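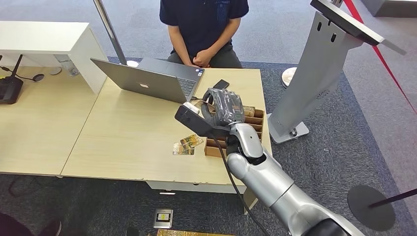 *Erick Lyimo, Bakilana Workplace Studies Group*

## 4. Personal storage at shared desks

Shared desks are usually assigned by floor area and hours of use. Small items receive less attention in the planning literature, although they affect how long a desk takes to clear. We examined this question at two sites, Jimo and Skodby, using a written survey and booking records. The survey was returned by 246 employees. The booking records cover 2,000 desk sessions, all from October.

Employees were asked where they kept small items during a session and where those items went at the end of it. Answers were coded into three groups: carried in a bag, stored in a locker, or left on the desk. Items supplied by the employer, such as monitors and fixed lamps, were excluded. Answers naming more than one location were coded by the location named first. 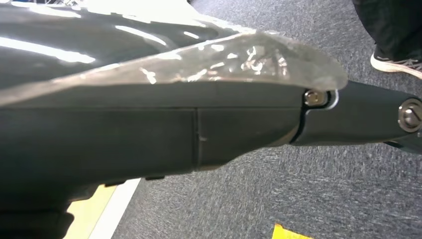
Locker use differed between the two sites. At Jimo, lockers stand beside the desks and the booking period ends at 6 p.m. At Skodby, they are on another floor, and respondents more often reported leaving items on the desk - a pattern that held for both full-day and half-day bookings. Job grade showed no clear relation to storage choice at either site.

Open trays with fixed dividers are a common form of desktop storage. They keep small goods upright and visible but have no lid, so the contents must be emptied or the whole tray moved when the desk changes hands. A cardboard tray of this type is shown in Figure 1, on a desk with a laptop.

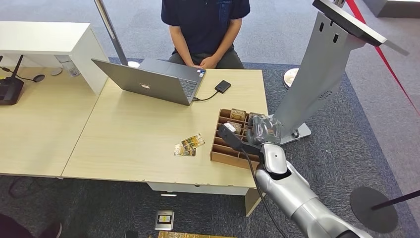 **Figure 1.** Desktop tray with narrow compartments. *Photo: Lituleck.*

The coding scheme treats a tray and its contents as one item. This lowers the item count for employees who use trays - a limit that should be kept in mind when comparing the two sites. Section 5 reports clearing times separately for desks with and without trays.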